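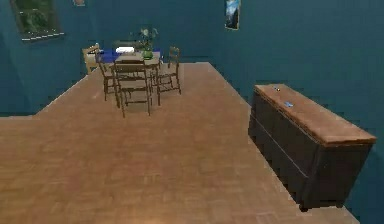

How do you compare two robot controllers fairly before either of them has moved a real arm?

You put both in charge of the same simulated arm, in the same simulated room, and give them the same jobs from the same starting positions. The room can be put back exactly as it was after every attempt, so any difference in the results comes from the controllers and not from a chair that has been nudged.

Fadero has spent the past two weeks doing just that, and the first results are now in. The small robotics workshop has been testing its long-serving controller, Ledesma, against a newcomer called Ditier, using a simulated home known as Rosari. Between them the two controllers got through 894 attempts at picking things up, carrying them across a room and putting them down again, and there is plenty in the logs to get excited about.

Rosari is a plain sort of home with teal walls and parquet floors. It has a dining table with a blue cloth and chairs pulled up close, and a long dark sideboard with a wooden top. Textures are simple on purpose, so that a full batch of attempts can be run overnight on the workshop's ordinary desktop machines.

Sandamali Kanagaratnam, who set up the comparison, wanted a place where the arm would have to deal with furniture as well as with the thing it was reaching for. "A bare bench tells you whether the fingers close properly," she said. "Put a chair back in the way and you find out what the controller thinks of the world. I've been watching the replays over lunch and I can't stop!"

Ledesma plans a complete path before the arm sets off, then follows it. Ditier plans a short stretch, looks again, and plans the next. On open surfaces there was very little between them. Ledesma was a touch quicker to the object and Ditier a touch gentler in setting it down, but the team would not want to pick a winner on either count.

Around the chairs it was another story. Ladder-backed chairs are mostly gaps, and Ledesma often treated the whole back as a solid board and took the long way round. Ditier made better use of the space and came in on a shorter path, although it sometimes slowed almost to a stop while it made up its mind. Petro Hordiienko, who wrote most of the original Ledesma code, was delighted with the result all the same.

"I've suspected the chair problem for ages and never had a clean way to show it," he said. "Now I can run the same reach again and again and see the very moment it decides to go wide. That's going to be a lovely thing to fix."

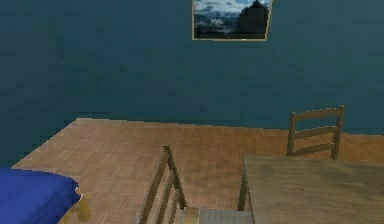
Camera position turned out to matter nearly as much as the choice of controller. The team tried four mounting heights, from just above the gripper to well over head height, and ran each controller at every one. The lowest view was excellent for the last part of a grasp and poor for everything before it, as a table edge could hide most of what lay beyond. The highest saw across the furniture nicely but made small, flat objects hard to pick out. Both controllers did their best work from the second height up, and Ditier coped better than Ledesma when the view was poor.

Colour caused a few surprises as well. Strong, even colours such as royal blue gave the cameras very little surface detail to hold on to, and distance estimates over them wandered more than the team had expected. Akosua Tsikata has been going through those attempts one at a time and has already tried a small change to the depth settings. Early signs are good, she says, though she wants a full batch behind her before she puts a number on it.

There is a gripper question to settle too. Every attempt so far used the same two-fingered model with flat pads. Iresha Karunaratne has drawn up a version with softer, slightly curved tips, and is keen to see whether it forgives the small aiming errors that crept in with the higher cameras. The curved tips are wider, so they may lose some of what Ditier gained in tight spots – a trade she is looking forward to measuring.

Ettore Donati, who looks after the workshop's real arm, has been following all this with his sleeves rolled up. He has started clearing a corner for a table and some ladder-backed chairs of about the right size, and plans to repeat a selection of the attempts there in December. He is especially curious about Ditier's pauses, which look harmless on a screen but could leave a real arm holding a weight at full stretch for longer than he would like.

Ledesma stays in daily use at Fadero in the meantime. The chair replays will be shown at the workshop's next open evening, with both controllers running side by side from 6.30pm and Petro on hand to talk through his plans for the fix.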